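Community > Hair & Beauty > Curls and Waves
Last updated: Sep 8, 2020

How do I keep my curls overnight?

Vik
I finally found a curling routine I love (medium barrel, light mousse, 10 minutes total!) and by morning it's all gone. Flat on one side, frizz on the other. My hair is fine and just past my shoulders. I've been washing it every 2 days since January, if that matters. Is there any trick that doesn't mean sleeping in rollers?

Jimammont
Yes – pineapple it! Flip your head over, gather everything loosely at the very top and use a soft scrunchie, wrapped once. In the morning shake it out and leave it alone for a bit before you touch it. I was so happy the first time this worked for me. Also let each curl cool completely before you run your fingers through it, or it drops before bedtime anyway.

Trutley
hairspray. lots

Postasetti
Love the pineapple, but on fine hair it can leave a bump at the roots. Try two or three big loose pin curls with flat clips, then a satin bonnet or an old soft T-shirt over the top. Cotton pillowcases are rough on curls, so swap yours if you can. And go easy on the mousse – a golf ball of it is plenty for your length!
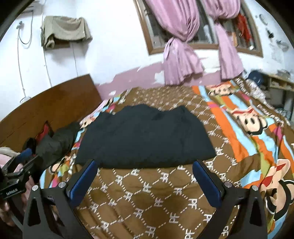
Navy, folded, on the bed.

We use cookies to remember your settings. By staying on this site you accept our cookie policy.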